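Pre-purchase inspection checklist, bench cell 2
Site: Dinley. Completed by: Philomena Mac Suibhne

1. Arm base bolted to mounting plate – OK.
2. Plate seated on aluminum rails – OK. A second plate would need its own line in the budget.
3. Cables at wrist – COMMENT. They hang in loops in front of the base. Price a cable sleeve.
4. Yellow clamp left of base – COMMENT. Replace with a fixed stop if we buy the full kit.
5. Gripper on white part over metal plate – OK for the trial. Ask Skuneseo for the price of spare fingers.
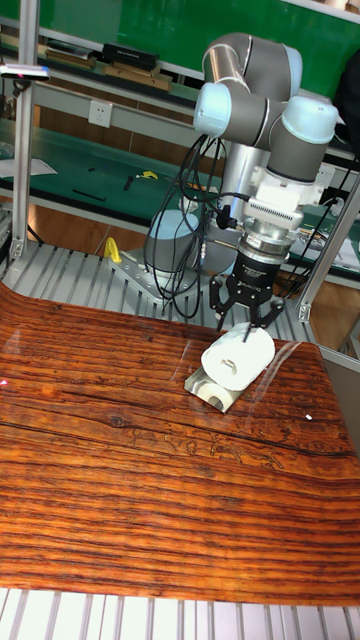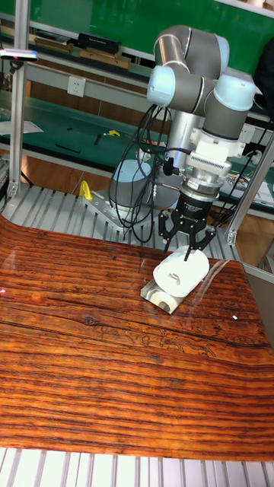
Gripper and white part on the wood-grain sheet, bench cell 2

Dinley, December

6. Work surface – COMMENT. The gloss throws glare next to the part. Get a matte sheet, 59 dollars in the Forsyth list.
7. Sheet edges – COMMENT. The far edge curls up over the rails. The new sheet should be cut to lie flat.
8. Guarding – NOT PRICED. Forsyth quotes 131 dollars a panel, Ratstead has not replied. Do not sign for the arm until this figure is in.
9. Emergency stop – check reach from the operator's side before the order goes out.
10. Spares – hold back 50 dollars per cell for fasteners and cable ties.

Result: pass with comments. Items 3, 6 and 8 to be closed before purchase. Item 4 can wait for the next budget.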